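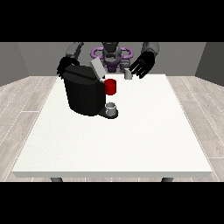
August
By Craig Jardine
Print | E-mail this story

I caught Ah-rin Han between lab meetings, and she'd been talking about platelets for a good five minutes before I got my recorder going. She's a hematologist at the Bellcombe blood center, and she loves these things!

"People think of them as little plugs," she told me. "You cut your finger, they pile up, done. But they also send signals, they call in other cells, they're busy all day."

They don't have a nucleus, which I'd forgotten since high school (sorry, Mr. Lim). They're bits that break off from huge cells in the bone marrow, and they last about a week or so in the body before the spleen and liver clear them out.

I asked about my own last blood test, where the count came back at 232. She laughed. "That's thousands per microliter, and it's fine. You're boring. Boring is great."

Her team has spent almost 3 years following 56 regular donors to see how fast their counts bounce back. She wouldn't give me results yet, and believe me, I tried twice. "Ask me when Simone has finished the statistics," she said. That's Simone Tavares, down the hall, who waved and shut her door.

So should I be donating platelets? "You sit in a chair, you watch a movie, you go home," Han said. "Bring a blanket, you'll get cold."

Comments (3) | Shares (0)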